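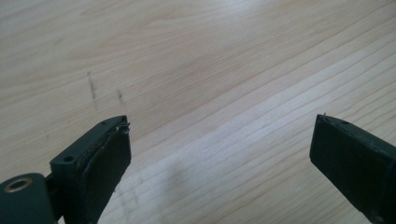 Live Event Production, Unit 3: Building a Festival Site
Handout, 8/6/18

Last time we booked the bands. Now we get to build them somewhere to play, and I love this part!

Our case is Jesirville, a one-weekend music festival for 3,000 people on farmland outside Cisternas. Small enough to hold in your head, big enough for everything to go wrong.

Build order
Roads first, always. Track goes down before any truck heavier than a van comes through the gate. Then power and water, then the main stage (the Balik), then the smaller stage (the Plesesano), then fencing, bars and toilets. Students always want to start with the stage. Resist!

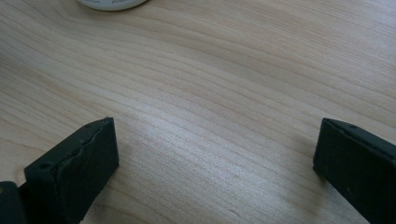
Wood grain on a pale tabletop.

Changeovers
The Balik stage runs 40-minute sets. Use rolling risers, so the next drum kit is set up and miked offstage while the current band plays. It's a lovely thing to watch when a crew gets it right.

Sound
Point the main stage away from the nearest houses, and check the wind as well as the map. The two stages sit back to back with some 60 yards between them, which is tight, so their loud sets are staggered.

For next class
Sketch your own site plan in pencil. Mark the emergency lane before anything else and keep it clear all the way to the road. Bring the January site survey too, we'll need the drainage page.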